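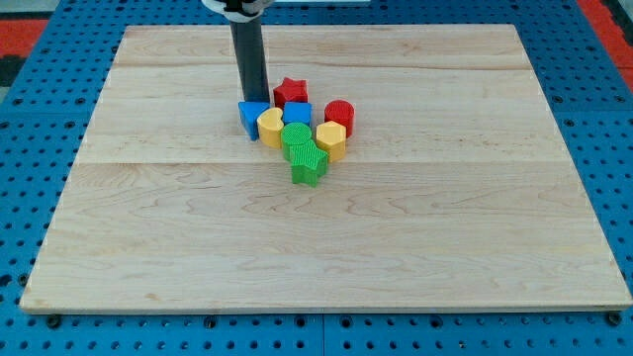
Re: Cello risers for the December Dvořák?
posted by rvalente_vc
Need opinions before Thursday rehearsal. Community orchestra, Cunanstead, doing Dvořák 8 and the Elgar Serenade in the church hall. Cellos get swallowed every time, carpet over concrete. I want hollow boxes under the section, at least the front desks. The top is where I'm stuck. Leaning toward solid maple, planks joined edge to edge like the board in my photo, pale with the grain running along the strips and you barely notice the seams. Conductor says plywood and move on. Anybody done this?? Quote from the local shop for a full set was $2,059 and that's our whole music rental budget, so it would be me and a saw.
-- Rodrigo

pizz_and_quiet
Plywood and move on. Your conductor's right. We did it in birch ply, 14 mm, glued and screwed, nine inches high. Big difference in the opening tune of the Dvořák. Cellos sounded like a section for once.

Duarte H.
Height does more than material imo. Half of what you're hearing is that the sound isn't going straight into the violas' backs. Put them on anything. Seriously try a borrowed choir riser first, costs nothing

rvalente_vc
Choir risers are on wheels and they rattle. Tried last spring. Low C set the whole thing buzzing, slow movement was unlistenable

Duarte H.
So wedge them

rvalente_vc
we wedged them

lalit_u
Bass player here. Disagree with Duarte, material matters plenty, it's just not the species. You want a top that's thin enough to move and a box that's closed. Solid maple at any thickness you can stand on is going to be stiff and HEAVY. Who is carrying these up the hall steps? Spruce or pine would be my pick. Soft enough for the endpin to bite too.

Raquel Falcão
The endpin thing!! Nobody on maple unless they sharpen. I played a run of Messiah on a lovely hard floor and spent the whole of Part Two chasing my cello toward the altos. Ended up with a strap round the chair leg. Maple looks gorgeous but you'll hate it by the first tutti.

rvalente_vc
Ok that I hadn't thought of. Half the section uses rubber tips though, would that kill the effect?

lalit_u
Kills a good bit of it yes. Rubber's for your living room. Spike into wood or don't bother with the boxes.

pizz_and_quiet
Not true, we've got two people on rubber and they come through fine. Sat in row 9 for the dress to check.

lalit_u
Fine compared to what? Did you hear them with spikes in the same seat

pizz_and_quiet
No. But fine.

Ilídio Prata
Coming at this from the other end of the stick. I conduct an amateur band and before spending anything I'd look at the seating. Cellos outside, violas in. f-holes toward the audience. Then ask the brass to play the Dvořák coda one dynamic down, which they won't do, but ask. We got maybe most of the way there with that and no carpentry at all. Also Elgar doesn't need risers, it's strings only, if the cellos are lost in that it's the violins being too loud. Sorry violins.

Raquel Falcão
+1 to the Elgar comment. The Larghetto should be the easiest balance on the whole program

rvalente_vc
Our violins do play loud. I'm married to one so I'll be leaving that there.
Outside seating we can try Thursday, free. If it's still muddy I'll build one box for the first desk, pine top, closed sides, and see. How big for two players sharing a stand? I was thinking 40 inches deep

lalit_u
Deeper. 40 is chair legs right on the back edge and somebody goes over in the scherzo. Not scherzo, the third movement, you know what I mean. Go four and a half feet and put a lip along the back.

pizz_and_quiet
Yes lip. Definately lip. We didn't at first.

Duarte H.
still think wedges. But do the lip. And bring somebody with ears to stand at the back during the run, you can't judge any of this from the first desk

rvalente_vc
Will do. Off to price pine. Will post after rehearsal if the seating change doesn't start a war with the violas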